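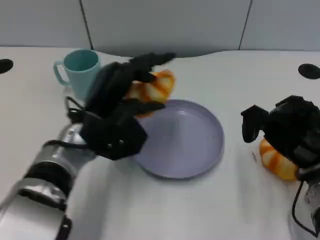
Signe Tveit wrote to us in September that she had read four supplier brochures on robot hands and still could not tell which one would pick up a soft object without squashing it. Could we put two of them on the same bench, she asked, give them the same job and send her the results, including the bad ones?

That is a fair summary of what Trarklow does. We test grippers, arms, cameras and controllers for people who are about to buy them. We don't make any of these things and we don't sell them. Clients pay us for the bench time and the report, and the fee is the same whatever the report says.

Who we are

Trarklow was set up by Ingegerd Hedlund, who had spent years fitting handling equipment in bakeries and packing halls. She kept seeing the same problem. A gripper would be chosen from a data sheet, bolted on, and then spend its first months being adjusted for items the data sheet had never mentioned. She rented a unit at Solheim, bought a secondhand arm and started with suction cups. Multi-fingered hands came later, when clients began asking for them.

There are 3 of us on the technical side now, and Ingegerd still reads every report before it goes out.

How we test

Most jobs start with a phone call about what you need to pick up and where it has to go. We then agree a task that can be written down in a few lines, such as moving a soft item from the table to a plate and letting go of it cleanly. If you can send us your own items, please do. If you can't, we have shelves of stand-ins: plush toys, plates, plastic mugs, cartons, bags of rice, tubes and a lot of bottle caps.

A standard comparison is 300 attempts for each hand or gripper. The arm, the controller and the starting positions stay the same, and only the part under test is changed. Where a client wants to compare controllers, we do it the other way round and leave the hands alone. Two-arm tasks are run with a matching hand on each side unless you ask for something different.

We log every attempt. A drop counts as a failure, and so does a grip that holds but leaves the item somewhere it shouldn't be. Cables are checked at the start and end of each run – a snagged wrist cable can spoil a whole afternoon of results and look just like a software fault.

Cameras

We usually work with a camera at head height looking down over the hands, and add others if the task needs them. The main trouble with a single high view is that the hand covers the thing it is picking up, often at the moment you most want to see it. We note how often this happens and what the controller does about it. Shiny plates and pale tabletops are also worth trying early on, as some depth cameras cope with them badly.

What you get

You get a written report, the full log and all the video. The report gives the success rate for each item, the kinds of failure we saw, the time taken per attempt and anything that broke or came loose. We put the settings in as well, so your own engineers can repeat the work. The long reports run to 51 pages, but the first 2 have the results and our recommendation on them.

Some recent work

For Grandutex we compared soft fingertips on folded cloth and thin bags. The cheapest set did best on the bags and worst on the cloth, and the client bought two kinds. For Dekton Foods we ran the same hand under a pair of controllers for a bun-packing task. Signe's comparison is under way, and she has agreed that we can publish a short version when it is done.

Visiting

Clients are welcome to come and watch a run. The bench is normally going from 9.30 in the morning until 4 in the afternoon. Please ring first, as we close the room when another client's equipment is on test. Parking is at the back of the Solheim building, next to the loading door.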